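Small parts wandering on our two-arm cell at Prillwood

Hello all. We have a two-arm bench cell that picks little plastic gears and screws off a cloth, and since Tuesday it keeps nudging the screws away instead of grabbing them. Any ideas before I start swapping fingers?

Gwawr Howells
Check your cloth, love! Ours had fold creases and the tips rode up on them. A warm iron sorted it – then redo the table height, with both jaws closed. I lay out one blue gear and one screw on the green cloth and run both arms slowly. 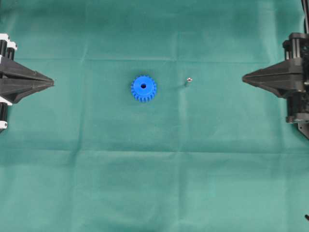 Prothero
Slow the close to 35 per cent. Worked for me.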